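Chapter 9
Police, Courts and the Opposition

When a government brings a criminal charge against one of its critics, two questions get mixed up. The first is whether the person broke the law. The second is why the charge was brought at that moment. This chapter is mainly about the second.

Take the case of Diltdale, a district of small towns with one police station and one magistrate. In July a member of the district assembly held a meeting in a market hall with 400 people present. He had given the police notice of it, but the notice reached them a day after the legal limit. He was arrested the next morning at 8 and held for five nights before he saw the magistrate. The governing party had held a meeting in the same hall that month with no notice at all, and no charge followed.

The law on public meetings was the same for both parties. What differed was the decision to use it. Lawyers call this discretion, and every police force has to have some, as no force can act on every breach it hears of.

We begin with the powers of arrest and the time limits on holding a suspect. We then look at bail, and at who may refuse it. The later sections deal with the immunity of elected members, which is narrower in most countries than members themselves tend to believe, and with the part played by the public prosecutor.

Readers who have not yet studied Chapter 5, on the separation of powers, should do so first.

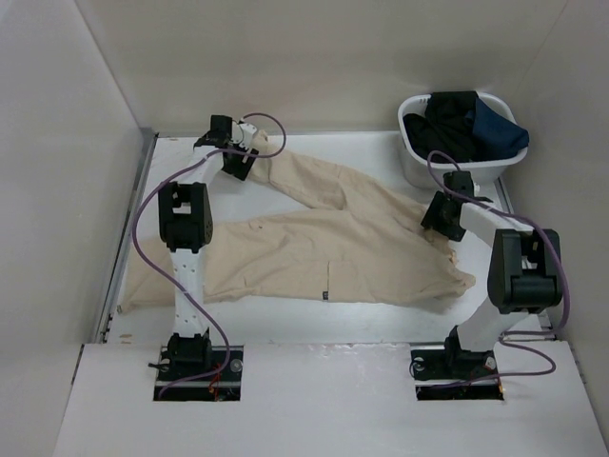

Arne Fuchs
Lecturer in Comparative Politics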